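Participants wanted: hand-held gripper trials, Vanville workshop

Brellenix is looking for people to take part in a set of handling sessions at our Vanville workshop, starting in October. No experience with robots is needed.

Why we are running them

In the spring the arm on our Ledesma packing line began dropping flat panels. The log shows 129 drops in 1,051 lifts. Most happened in the first moment after the panel left the table, when one finger pad lost contact and the panel turned in the grip. One landed inside the area where staff load the line. No one was hurt, but the line has been stopped and will stay stopped until the grip has been put right.

We want to record how people hold and steady the same kind of panel with the same kind of fingers. The recordings will be used to retrain the arm and to set a new limit on how far a panel may tilt before the arm stops.

What you will do

You will stand at a table and use a gripper held in your hand to pick up a panel, keep it upright and put it down again.
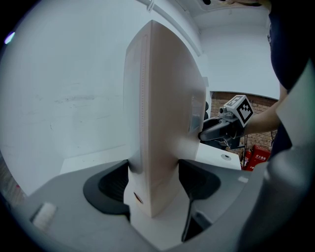 Some lifts are done in pairs, and you will need to agree with your partner who lets go first. Each session lasts 2 hours with a break in the middle. Expect some 30 lifts.

Who can apply

You must be 18 or over and able to stand for most of the session. Tell us beforehand if you have a wrist, hand or shoulder injury. Left-handed people are very welcome, as we have few so far. Closed shoes must be worn. Staff from the Ledesma line cannot take part.

Payment is by the session, and travel within Vanville is refunded if you keep your ticket.

To apply, ask for the Remia form at the workshop front desk or by post. Forms must reach us by 25/06/2018. We will reply to everyone, including those we cannot place.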